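Our robotics club spent 28 dollars on the Demia basket and a bag of zip ties, and I've now used it at three practices, so this is my review. Kekeli Laryea picked it out for our grocery challenge – I wanted something sturdier.

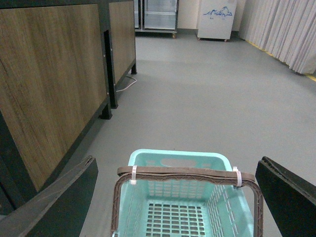 Weight was my first worry, and the Demia is light enough that our arm doesn't complain. The slots all over the walls are great too, though I've caught a fingertip in one more than once (ouch!). My only real gripe is the handle. We have the brown one held on with two white zip ties, one at each end, and I'd check those before every run. I do like the rounded corners, they don't snag on anything.

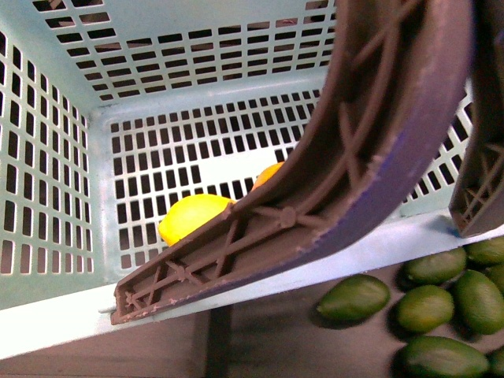

Senan Mulcahy still thinks the Barrera is better for beginners, and sure, it's deeper, but deep is a pain when you're learning to place stuff gently. For a student team on a budget I'd buy the Demia again. Four stars, and get spare zip ties!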